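Fault meeting, block sorting cell (Haruna), July 27, 2020

Notes typed during the meeting, will tidy later. Last minutes agreed, no changes.

**1. What went wrong**

Run 399 stopped by hand. Left arm closed on a green block over the table, reported a good grip, lifted, block stayed where it was. Arm carried on to the bin and opened over it as if it had something. Then the right arm was sent for the same block and the two came closer than the limit. No contact, nobody hurt. Stop button pressed by the operator, both arms held.

Log shows the software spacing check was off for that run. It was switched off at run 189 for the calibration work and never put back. Agreed this is the serious part, the missed grip is not.

**2. The missed grip**

Long talk. Grip is judged on finger width only. Zemulik driver rounds the width, so a near miss and a thin wall held at the edge can read the same. Blocks on their side or upside down are the worst for it. Irov say the next driver gives motor current as well, no date for it yet.

Question whether the pads are worn. Not settled. Spare set is at Skavavetti, to be sent over.

Sorting by colour not at fault, checked agianst the log.

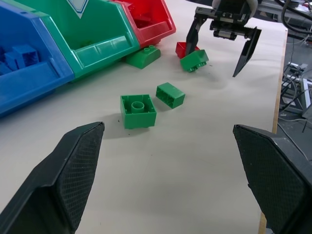
*Fig. 1. Sorting task, green blocks on the table, blue, teal and red bins behind, second gripper upper right.*

**3. Spacing check**

- Check goes back on now. Done during the meeting, confirmed on screen.
- Cell won't start a run with it off unless someone types a reason. Haruna software side to add.
- Calibration sheet gets a line for switching it back on, signed.
- Limit stays at 33 mm for the moment. One view that it is too tight for the area by the bins, look at it again once we have the replay.

**4. Until further notice**

One arm moving at a time. Slow speed. 2 people in the room for any run, one of them at the stop button. No unattended runs, incl. lunch.

**5. Actions**

- Replay of 399 with both arm paths drawn: Haruna
- Driver date, and wether current can be read on the old one: Irov
- Pads: Skavavetti
- Near miss form: not sent yet, goes today

**6. AOB**

Table wants wiping down between runs. Room booking clash in the afternoon, moved.

Next meeting once the replay is ready.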